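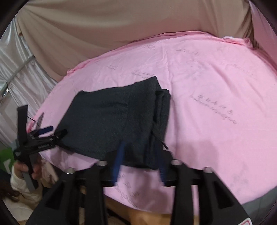 Dunkelgrauer Stoff auf rosa Grund: Auf dem Tuch stehen handgeschriebene Zeilen.

Wer zu Fiachra Madigan in den Kurs kommt, bringt ein Kleidungsstück mit, das er zu Hause nie ordentlich in den Schrank bekommt. Meist sind es Strickhosen, dicke Fleecejacken oder der eine Pullover, der jede Schublade sprengt. Und dann wird gefaltet, einen ganzen Abend lang, und es macht einen Riesenspaß!

Madigan hat früher im Lager des Strickherstellers Callard gearbeitet, 18 Jahre, und dort gelernt, wie man weiche Ware legt, ohne dass sie beim Stapeln wegrutscht. Heute unterrichtet er in Brukden, immer neun Leute auf einmal, immer am Tisch mit dem rosa Tuch. Glatte Tischplatten mag er nicht. »Auf Stoff bleibt Stoff liegen«, sagt er, und nach den ersten drei Versuchen glaubt man ihm das sofort.

Am schwierigsten sind Hosen aus dickem Strick. Der Bund will nach außen, die Beine sind unten schmaler als oben, und wer einfach halbiert, hat am Ende einen Keil in der Hand. Madigan legt erst Bein auf Bein, streicht mit dem Unterarm zum Saum hin aus und faltet dann vom Saum her nach oben - locker, ohne zu pressen.
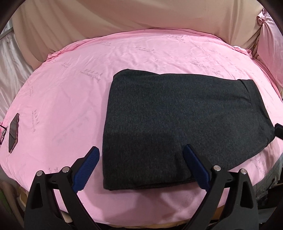
Der Bund kommt bei ihm zuletzt dran. Er darf ruhig ein wenig schräg liegen, solange die Kanten an der Vorderseite sauber übereinander liegen, denn die sieht man später im Regal. Senan Ó Néill, der den Kurs im Oktober zum zweiten Mal besucht hat, faltet seither sogar seine Arbeitshosen so. In seiner Werkstatt in Bunitz passen jetzt alle in ein einziges Fach (vorher lagen sie auf zwei Stühlen).

Ich habe meine graue Strickjacke an dem Abend viermal neu gelegt und sie am nächsten Morgen nur ungern angezogen.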